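Student Projects > Workplace Studies
By Cayetano Toledo and Crescencio Llorente | September
3 comments | 14 shares

Noise and Breaks at the Hendard Packing Hall

Our project looked at how noise affects the way people take breaks at work. We chose the packing hall at Hendard because Crescencio had a summer job there and the shift manager let us hand out a survey.

The survey had 12 questions. We left paper copies in the break room and put the same form online. We got 300 forms back, mostly from the morning shift. The night shift is missing from our results - we only had access until 6 p.m.

Most people said the noise bothered them more near the end of a shift than at the start. Many said they skipped the break room and sat outside, even in cold weather, to get away from the sound of the hall.
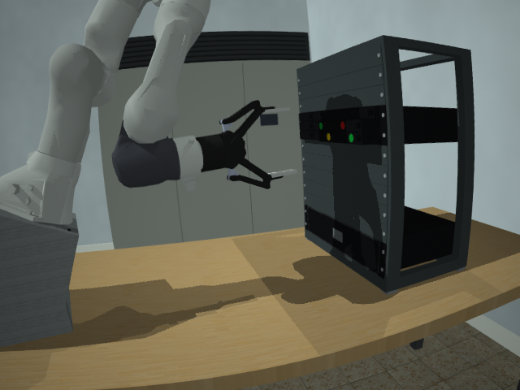 Figure 1. Rendered view of a robot arm and an equipment rack on a table.

We also asked about ear protection. People who had been there a long time wore it less often than new staff. Several wrote that it made it hard to hear coworkers. One person wrote, "I would rather have a headache than miss someone shouting."

Our budget was small. Printing and a borrowed sound meter from Wunel were the main costs. The meter stopped working on our second visit, so the sound readings cover the loading side only and we left them out of the main results.

Next term we want to repeat the survey at Irkura, with the night shift included.

Tags: work, health, surveys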